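Re-oiling a maple board and sorting out a set of wooden shape blocks. Thread, because I get asked about both. 1/

Started 21st November, mostly written up as I went. 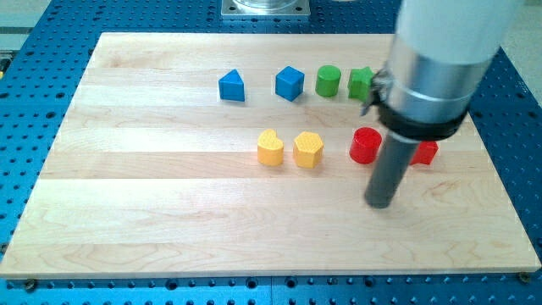 2/ The board
Maple, long planks edge-glued, grain running the length. Pale stock shows every streak and seam, so you can tell quickly if oil has gone on unevenly. Weighs 3883 g on the parcel scale before oiling. I write that on masking tape and stick it to the underside.

3/ The reason for weighing: a dry board is lighter than the same board in a humid week, and I want a baseline. If it drifts a lot I leave it flat in the spare room before oiling. This one hadn't moved enough to bother.

4/ Sanding. 180, then 240, with the grain. Wipe with a damp cloth, let the fibres stand up, 240 again once dry. I don't go finer on maple. Past 240 the surface burnishes and takes oil slowly. People with harder opinions than mine go to 400. Fine.

5/ Oil is Drollow board oil, the plain one without wax. Two coats, overnight between them. Wipe off the excess after 20 minutes. If you leave it you get a tacky film that picks up lint and has to be scrubbed back with more oil.

6/ Weight after the second coat, next morning: up 17 g. Most of that is in the end grain. Do the end grain first and do it again last.

7/ The blocks
Small wooden shapes in four colours: blue, green, yellow, red. They get used on the board because it's a pale, even background and the colours read clearly against it. A dark walnut board was tried first. The blue more or less vanished under a warm bulb.

8/ Layout is two loose rows, with same colours kept near each other. Blue triangle and cube, green cylinder and star, yellow heart and hexagon, then the reds. I don't line them up with a ruler. A gap of a finger's width is plenty for picking one up without knocking its neighbour.

9/ Surface finish varies. The tops of the yellow heart and hexagon are dimpled, the top of the red cylinder is smooth. Matters for cleaning. Dimples hold grime and need a soft toothbrush. Smooth faces just need a cloth.

10/ Cleaning mix: 1320 mL warm water, a small squirt of dish soap. That's the capacity of the jug, there's no science in the number. Brush, wipe, wipe again with plain water, stand on a tea towel. Do not soak. Painted wood that has been soaked swells along the edges and the paint lifts there first.

11/ Drying: turn them every couple of hours. Out of direct sun. I put one batch on a windowsill in April and the reds came back noticeably pinker on one side.

12/ Chips. Touch up with a water-based acrylic, thin coats, small flat brush. Matching the yellow took me 5 tries. It dries darker than it looks in the pot, so paint a test patch on scrap and wait before judging it.

13/ If children use the blocks, check what the paint is certified for before you put it anywhere near them. The Getum pots I have state it on the side of the label. If yours don't say, ask the shop or buy something else.

14/ Stability, ranked by how often they go over when the board gets bumped. Triangle stood on end is worst. Star next. Cylinders are better than you'd think as long as they're upright. Cube is dull and reliable. Heart and hexagon lie flat and stay put.

15/ A board this size will slide on a hard tabletop if you lean on one edge. Rubber shelf liner cut a bit smaller than the board fixes it. Take the liner out when you finish. Left under there it traps moisture and you get a pale rectangle in the oil.

16/ Storage. Board on its long edge, air on both faces. Flat against a wall it cups, and you'll spend a weekend with wet towels trying to pull it back. Blocks live in a Catacutan tin with a square of felt in the bottom. The felt is for the noise.

17/ Someone asked about beeswax over the oil. Works, looks nice, goes patchy where you handle it. I'd use it on a serving board. For something that gets small objects pushed across it all day, plain oil is easier to renew.

18/ Someone else asked whether the board can go back to being used for food. Mine doesn't. Paint rubs off in tiny amounts and I don't want to think about it while cutting bread. Kitchen board is a separate, uglier one.

19/ Supplies: oil and acrylic both came from Skoltach, sandpaper from the hardware store, shelf liner from a drawer. Total time was maybe two hours of work spread over three days, nearly all of it waiting.

20/ Next re-oil when water stops beading. I flick a few drops on the middle and look after a minute. If they've flattened out and darkened the wood, it's due. Will add the weight here when I do it.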